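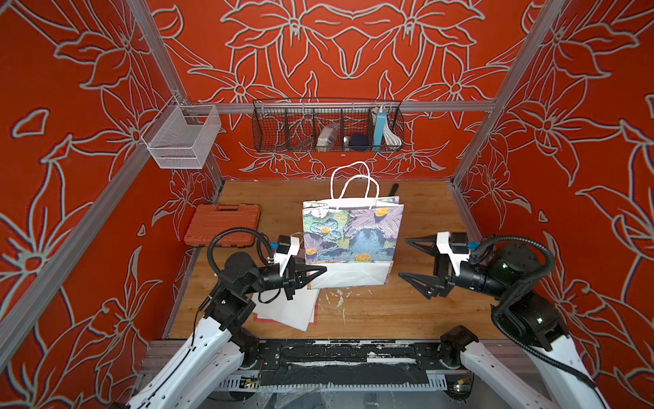

Gruder two-arm bench robot: is it ready to help with the gift bags?

Reviewed by Signe Haugen
Rating: 3 out of 5

I've run a little gift counter long enough to know that the wrapping never bothered me, it's the bags! Standing them up, nudging them into line, moving the red ones forward when a customer wants something cheerful – it goes on all day in the busy months, and by February my wrists have had quite enough. So when Tímea Szénási told me her workshop had a Gruder set up and would I like to come and try it on my own sort of work, I packed a carton of paper bags and drove over before she could change her mind.

The Gruder is a pair of white arms with a two-fingered black gripper on each, working over a wooden tabletop. I gave it four chores, and I'll take them in the order I'd want them done at home.

Centring a bag that's already standing is its best trick. The two grippers come in from either side and squeeze gently, much the way you'd steady a toddler by the shoulders, and I had very few crushed sides once Tímea had eased off the grip setting for me. A stiff bag with rope handles suited it nicely. Thin, glossy ones were touchier, and I'd keep an eye on those.

Moving a bag from the back of the table to the front was slower than I'd hoped, though it got there. I could have done eight in the time it took to do two, and had a sip of tea in between, but then I wasn't trying to serve anybody while it worked, and that's rather the point of having help.

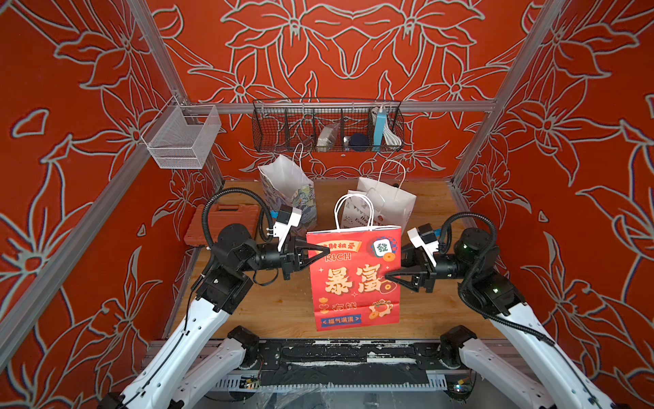 Where it came undone was a crowded table. With several bags close together it would go for the right one and bump its neighbour on the way past, and a paper bag with nothing in it doesn't need much of a bump. Zoltán Deák, who looks after the settings, suggested spreading them out more, and yes, that helped, but my counter at home isn't that generous.

Opening a flat bag was the fourth chore and I'm afraid it was a flop. Two fingers a side just can't find the edge of folded paper the way a licked thumb can.

Would I buy one? Not this year, I don't think. For a packing bench with plenty of elbow room and one style of bag, I'd say have a go, and bring your own bags to the demonstration as I did. For a household or a small shop like mine, I'd ask to see it tidy a cluttered table first. Tímea has promised to ring me when the next software update comes through, and I've left her the carton.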